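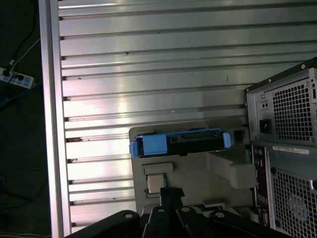
조립대 정리 모임 회의록 (Wekik 작업실, 오후 2시)

이번에도 제가 적었어요. 말이 좀 길어도 이해해 주세요!

1. 부품 거치판
회색 거치판은 계속 쓰기로 했습니다. 메모리랑 CPU 자리가 따로 있으니 찾기가 훨씬 편하다는 의견이 많았고, 저도 대찬성이었어요. 파란 부품이 들어가는 오른쪽 칸은 자리 이름을 새로 정하자는 말이 나왔는데, 후보만 잔뜩 나오고 결론은 못 냈습니다(다음에 꼭!).
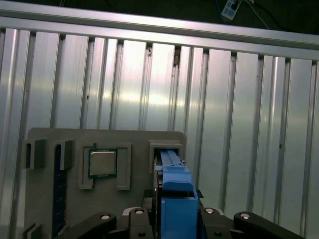 2. 케이스 안쪽 선 정리
제일 오래 얘기한 안건이에요. 전원선 묶음이 메인보드 쪽으로 내려오면 커넥터 찾느라 한참 헤맨다고들 하셔서, Udedby에서 묶음 끈 6개를 주문하기로 했습니다. 파란 SATA 케이블은 따로 빼서 묶자는 쪽으로 의견이 모였고요.

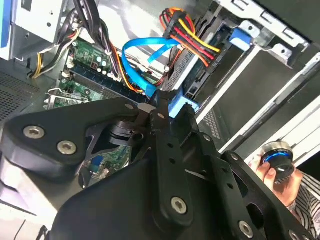
끈 색깔은 검정으로 할지 흰색으로 할지 한참 떠들다가 그냥 싼 걸로 정했어요.

3. 작업대 배치
흰 작업대 왼쪽은 거치판, 그 옆은 케이스 자리로 굳혔습니다. 케이스는 눕혀 놓고 옆판을 뗀 채로 작업하고, 하드디스크는 용량 적힌 라벨이 보이게 세워 두기로 했어요.
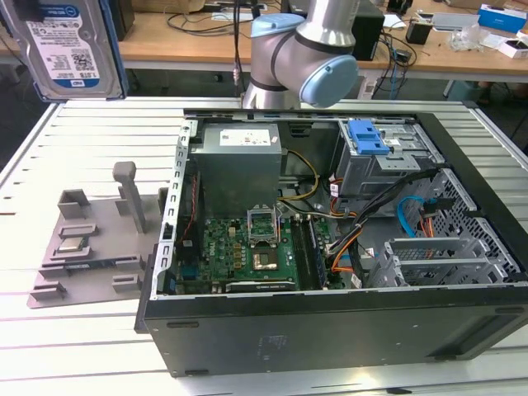
작업대 위의 거치판과 옆판을 뗀 케이스

4. 할 일
- 묶음 끈 주문: 저
- 거치판 칸 이름표 초안 2가지: Yao 조립반
- 여분 나사통 2개 가져오기: Ullen 쪽

다음 모임은 6월, 같은 작업실에서 합니다.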